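Plimthorpe open day: a whole afternoon with fake flowers

June 2022

I have a weakness for open days. Give me a warehouse with its doors propped open and a paper arrow taped to the fence and I'll go in, whatever they make. So when my friend Mio Kaneko messaged back in May to say that Plimthorpe was opening up its flower building for one afternoon, I said yes before I'd even looked up where it was. (It's on the far side of Setholm, past the tire place, and the bus leaves you a good long walk short of it. Wear shoes you like.)

Plimthorpe, if you don't know it, supplies artificial flowers and greenery to hotels, showrooms, dentists, model homes, that sort of thing. I had always assumed that stuff just appeared in a lobby by itself and stayed until it went gray. But somebody picks it, somebody bends it into shape, and somebody comes back to swap it out when the seasons change, and a lot of that gets worked out in one long low building in Setholm.

We got there right at opening and there was already a line, mostly couples and a few older women with tote bags who clearly knew what they were doing. There was a sale shelf at the end of the tour and they'd come for it. I should have paid more attention to that.

The first room is the stem room, and wow. Picture a library, but all the shelves are cardboard bins lying on their sides with stems sticking out of them. Roses in every pink there is. Eucalyptus by the armload. One entire wall of nothing but ferns! Our guide was Toàn Doãn, who has worked there 17 years and talks about plastic peonies the way my uncle talks about trout. He told us they keep 300 different kinds of stem on hand, and that the one they run out of first is plain white hydrangea, every single spring, no matter how much they order. He seemed truly annoyed about it.

He let us handle things, which I loved. The cheap leaves feel like a shower curtain and the better ones have a little fuzz to them. He passed around two ivy strands and asked which one cost more and I got it wrong, very confidently, in front of everyone. Mio got it right. She used to do window displays and was being modest about it all day, but I could tell she was having a great time.

A few things I learned in the stem room and wrote on the back of my hand, more or less:

You're supposed to fluff. When a fake bouquet comes out of the box it has been squashed flat, and most people stick it straight in a vase that way. Toàn spent a good ten minutes on one sad bunch of ranunculus, opening each head with his thumbs and bending each stem a bit off straight, and by the end I would have bought it. Same bunch!

Dust is the enemy, and the answer is a hair dryer on cool. Don't spray anything with water until you've tried a leaf at the back, as some of the dyes run. A woman in our group had a story about a red poinsettia and a cream sofa that made the whole room groan.

Keep them out of a sunny window. I know, I know, that's exactly where you want flowers. The purples go first, apparently, and then the reds turn a kind of ham color.

Next was the wrapping corridor, where they tie up orders. I didn't get as much out of this one because it was narrow and I was stuck behind a very tall man with a backpack. What I could see was rolls of brown paper and a lot of green tape. They use a tape from a company called Tefera that only sticks when you stretch it, and there was a basket of short lengths for us to try. I wrapped a pencil. I still have the pencil. It's a very nice pencil now.

Then coffee, which was in a tent and was fine. The lemon bars were better than fine and I had two. They had set up folding chairs on the grass but the ground was uneven, so everybody sat leaning a little to the left. A little boy had been given a plastic tulip and was knighting people with it. We got talking to a couple who are redoing a guesthouse and want fake wisteria down the entire front of it, and Mio was so polite about that. Seventy-seven strands, they'd been quoted! I want to drive past it when it's done.

After coffee came the part I'd been looking forward to, the arranging rooms. These are set up like ordinary rooms in a house so that the people who work there can see how a bunch looks on a real table, near a real chair, and not under warehouse lights. I thought they would feel like a furniture store and they sort of did, but a nice one. I could have happily moved into the second one with a book. 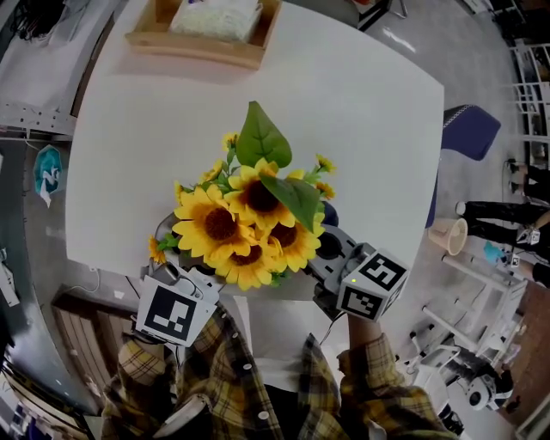

Sunflowers are what I'd come for, if I'm being truthful, because my mother had a jug of silk ones on top of the refrigerator for my entire childhood and I have been trying to find some as good ever since. Most of the ones in stores have a flat, printed-looking middle and petals like a paper crown. I had also firmly believed that you should only ever buy them as single stems, one big head at a time. Well, the bunch being held up over the big white table changed my mind. It had five large heads packed in close, dark brown in the middle, and then five smaller yellow blooms tucked around the outside, and it was those little ones that did it for me. They broke up the edge so it wasn't just one big yellow lump. I liked the broad green leaf standing up over the top flower as well, and the other one flopped across the flower on the right so that you lost a bit of its center. Toàn says covering part of a flower is an old trick and that beginners never do it, they want to see every petal they paid for. That is me exactly. I went home and pulled a leaf across the front of my sad hallway daisies and they look a hundred times better.

The white table was a smart choice, too. Mio pointed out that yellow against white looks clean and a bit modern, and yellow against pine (which is what I have, everywhere, forever) can go sort of custardy. Her advice was to put a plain cloth down or else get a dark vase. There was a navy-blue upholstered chair beside the table, and I have thought about that chair a lot since. Navy and sunflower yellow! I've got a navy throw in a closet somewhere that I've never found a use for, so that's my project for the weekend.

We also had a go at arranging ourselves, at a bench in the next room, with a bucket of odds and ends and a lump of dry foam each. The foam is made by Bornix and it squeaks when you push a stem into it, a horrible squeak, like a fork on a plate. Once eight people are doing it at the same time you have to laugh. The rule we were given was to start with the leaves, get the outline how you want it, and only then put your flowers in. I did it the other way around, naturally, and ended up with a very handsome front and a back like a bald spot. Mio's was lovely from all sides and a stranger asked if it was for sale.

And then the sale shelf. Oh, the sale shelf. Remember the women with the tote bags? They had skipped the arranging rooms altogether. By the time we reached the end there was one box of gray-green succulents, a wreath with a crushed side, and some loose magnolia. I asked about sunflowers and the girl at the cash box gave me such a kind look. They had gone before coffee. I bought three magnolia stems and the wreath, and I've since turned the wreath so the crushed side is at the bottom with a ribbon over it, and my neighbor has already complimented it, so there.

A few practical notes if they do it again next year, and Toàn thought they probably would:

It was free to get in, with a jar for donations by the door.

Parking is on the grass and fills up early. The bus is doable but see above about the shoes.

The floors are level all the way through but the wrapping corridor really is tight, and I saw a woman with a stroller give up and go around the outside. They were nice about letting her back in at the tent.

Bring cash for the sale shelf, as the card reader kept dropping out. Bring a big bag as well, and something stiff to lay the stems against. Magnolia on a bus gets in everybody's face.

If there's something you really want, go to the shelf first and do the tour afterward. I asked if they would put anything aside and the answer was no, it's strictly whoever gets there.

I did leave my name for the sunflowers. They do a mailing list for leftover stock, and you write down what you're after on a card and pin it to a board by the exit. Mine says "sunflowers, the bunch with the little ones, please," with my number underneath, and Mio wrote "any" on hers and drew a hydrangea.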